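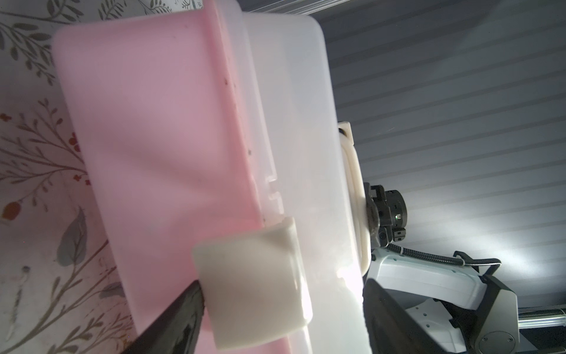
A pink plastic storage bin with a larger translucent white bin.

Plastic storage bin

30 January 2021
By Nivaldo Pimentel

A plastic storage bin is a rigid molded container used to hold loose household or workshop goods. Most have a flat bottom, four walls and a rim that stiffens the opening. Bins are sold with or without lids, and in sizes from a few cups up to over 100 quarts. The smaller ones are often called boxes or tubs, and stores do not use the three words with any consistency.

Construction

Bins are usually injection molded from polypropylene or polyethylene. The walls taper slightly toward the bottom so that the part comes out of the mold, and the same taper allows empty bins to nest. The rim is thicker than the wall. It may carry a step for the lid to sit on and notches where latches or hinges attach.

Translucent plastic has no pigment or very little, and the outline of the contents shows through it. Colored bins hide what is inside but are easier to tell apart on a shelf. Many households mix the two, with a color for each kind of thing. Pale colors show scuffs and dark specks, mostly along the rim.

Latches

A lid may simply rest on the rim, snap over it, or be held by separate clips. Clips are commonly molded in white or in a color that contrasts with the body. They hook under the rim and swing up over the lid. The clip is the part that fails most often, usually at the thin section where it pivots. The Clallik range uses a clip that can be pulled off and replaced by hand. The older Skistano boxes have a clip molded in one piece with the lid, and a broken one means a new lid.

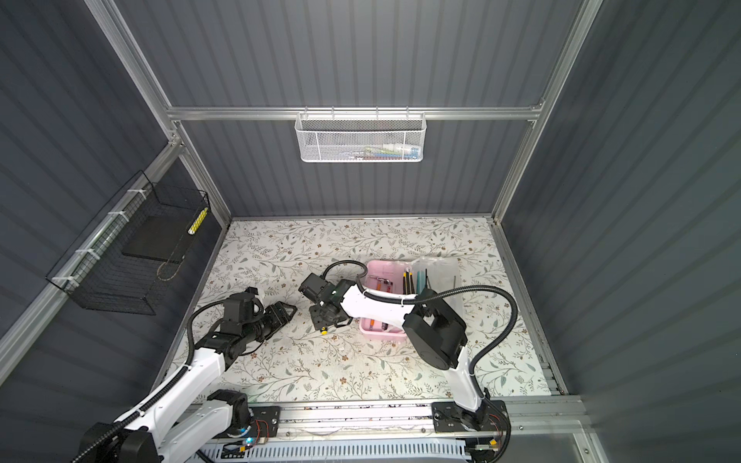
Baskets of wire or perforated metal do a related job where there is a bar or rail to hang them from. They keep small items off the table, let dust fall through, and need no lid. Their drawback is that long thin things poke out through the openings and very small ones drop through. A hanging basket can be hooked over a bar and moved along it, or tied in place with cable ties if it tends to swing.

Use for hand tools

Small bins are widely used for tools that have no case of their own, such as hex keys, utility knives and box cutters. The usual method is to lay everything out on the table first, with the handles all one way, and then put the longest pieces in along the wall of the bin. L-shaped keys catch on each other and are better grouped together. Knife blades should be retracted before the tool goes in.

A covering on the table protects both the surface and the tools. A plain one makes small parts easier to find than a printed one, particularly a print with small flowers or berries.

Cleaning

Warm water and dish soap are enough for most bins. Oil from tools leaves a film that may need a second wash. The bin should be dry before steel goes back into it.

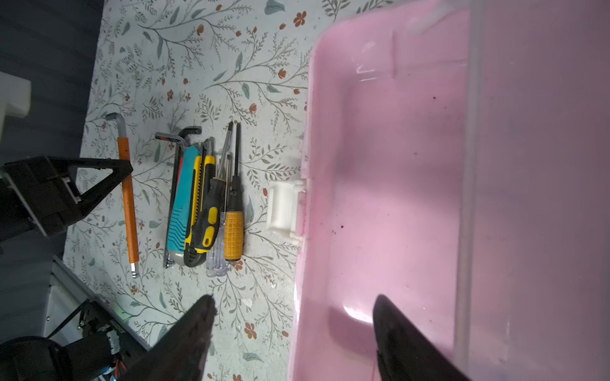 Araújo wrote in to say that the advice on hex keys leaves out the rubber band, and that a set kept in one stays in order of size for years.

Comments (4)

ollik_r
I have the Skistano boxes and the lid clips went on two of them the first winter. They were in an unheated garage, so maybe that's on me. Can you still get the lids?

Nivaldo Pimentel
The rubber band is a good point and I will add it. On the lids, I have only seen them sold with the box.

Dee
Would like a section on labels. Tape comes off mine every time, the plastic is too slick for it.

M. Araújo
Dee, try rubbing the spot with alcohol first and let it dry. Works on the smooth ones, less so on the textured kind.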